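Home Guides Hardware Recording Training Forum

Search guides Enter keyword Go

Recording tabletop episodes with the Oto station

Target for the Pruvalance set: 60 episodes per task, 50 for training, the remainder held back.

1. Start the recorder and check that both camera feeds show a current timestamp. Restart the session if either one lags.

2. Lay out the toy food and dishes with gaps between them. Change the layout after every 4 episodes. Keep the task object on its starting dish.

3. Move the arm to its home pose. Check that the cable has slack through the full reach.

4. Enter the task as one plain sentence, starting with a verb. Do not reuse a sentence for a different goal.

5. Teleoperate at a steady speed. If you pause for long in mid-reach, discard the episode and repeat it. Keep failed grasps, but tag them "fail" before saving.

6. Open episode.json and confirm that the frame counts match across feeds. Ours stopped syncing at frame 2956 until the buffer setting was raised.

Ketchup bottle on the plate, both views:

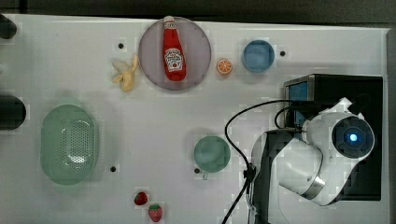
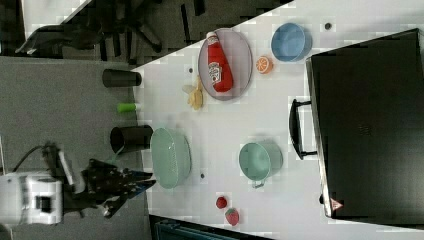
Uliana Hrynyshyn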